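Jutano Star Lineage Deck - two months in

Got this in January, finally writing it up. Short version: keeping it. Long version, well.

So it's a channeling deck, star races and lost continents, 2 booklets in the box. One is card meanings. The other is the "history", Lyrans first, then Mu, then the Atlantean priesthoods, then everybody scattering to Egypt and the Andes. Author is Aurélien Millet. If you've read his Etirbridge transmissions you know the style. Long sentences. Lots of Light with a capital L.

What I liked. The meanings are short. Most star decks give you three pages on the Arcturian Council and you still don't know if the card is telling you to quit your job. This one says what it says. "Rest before you answer." Fine. Good. I can work with that.

Cardstock is thick, shuffles stiff for the first week and then loosens up. Edges are plain, no gilding, which I prefer since gilding ends up all over my hands. Box is a lift-off lid and too tight. You will swear at it.

The spreads. There are 18 in the back of the first booklet and I use maybe four. The Doorway spread is the best, five cards, reads like a normal conversation. The Twelve Strands one takes up the whole floor and I lost the thread both times I tried it. My friend Wenjie Jiang loves it, she's more patient then me.

What I didn't like. The history booklet contradicts itself. Page nine the Pleiadians come to Mu by invitation, later on they're refugees. I wrote to Jutano and got a nice reply from Pieter Mahlangu saying the transmissions came through at different times and they left them as recieved. OK. I respect that but put a note in the book.

Also no index. You get a card at eleven at night, you want the page, you're flipping. I stuck tabs in mine.

Compared to the Makhubela deck - the Makhubela art is prettier, no question, but the messages are so gentle they slide right off me. Every card is a hug. Jutano has some teeth. The Veil card told me something about my sister I did not want to hear. Pulled it three mornings in a row too.

Does it feel Lemurian? People in the Plollbridge circle were split on that. Siyabonga Engelbrecht says the energy is much later, all Atlantis, very mental, very head. I get more heart off it, especially the water cards. You'll have to sit with it yourself. I'd give it a week under the pillow before the first reading, and skip the long cleansing ritual in the booklet, a bit of sage and an open window did it for me.

Reversals: booklet ignores them. I read them as "not yet" and that works ok.

Who's it for. Somebody who already reads a bit and wants plain answers. Total beginners, maybe borrow one first. If you only want the lore, get Millet's book instead, there's a lot more in it and it's cheaper.

Four stars. Would be five with an index and a looser lid.

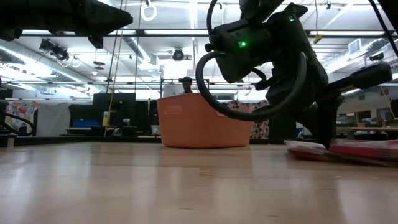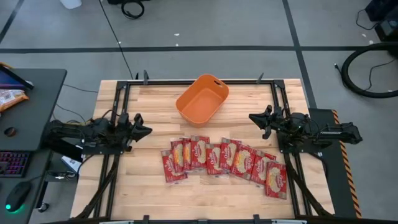

Can I use this deck if I don't know my star lineage?

Sure, most of the circle started that way. Only one spread asks for it, and the booklet lets you draw a card to stand in.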